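3.2 Bench layout and simulation

The cell was built in the Dundinstead shared workshop, in a bay that also serves the laser cutter, so the bench had to be cleared at the end of each session. We needed a layout that could be taken down and put back without teaching every position again. The platform plate is the reference for everything else. Each item on it is located by dowel pins in a printed foot, and the arm is zeroed against one corner hole before a run.

Before cutting any feet we modeled the bench in simulation, using the bay as the room. The model was kept simple. Surfaces have fixed friction, the sealing film is not simulated as a flexible sheet, and the plates are rigid bodies. Giuliana Mamani wrote the scene loader, which reads item positions from the same text file that the arm controller (Kurwood) uses on the real bench. A change in one place therefore moves the item in both.

The task is short. The arm takes a microplate from a riser, places it on the extended carrier tray, backs away, and waits for the sealer to finish. It then returns the plate to the riser it came from. Two risers were used so that a second plate could be queued during the sealing cycle.

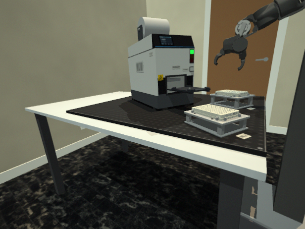 Figure 4. Simulated bench with the tray extended, both risers loaded, and the gripper open above the farther riser.

Riser placement took the most work. In our first layout the risers stood side by side along the back of the platform, and the open fingers touched one plate while reaching for the other. Moving one riser toward the front edge gave enough clearance for a straight vertical approach to either plate. We also raised the travel height so that a carried plate passes clear of the film roll on top of the sealer, even when the controller takes the long way around.

We ran 1000 simulated transfers on the final layout, with small random offsets added to the riser positions. Of these, 786 were completed on the first attempt. Another 200 needed one regrasp, mostly when the offset turned the plate relative to the fingers. The remaining transfers were stopped by the collision check and counted as failures. Of the failures, 9 occurred at the tray and the rest at the risers.

The feet were then printed and pinned to the real platform. Finger pads were cut from Lopes rubber sheet, which held the plate skirts better than the bare printed fingers. The pads are not included in the model, so grip force on the bench was set by hand.

Last updated: March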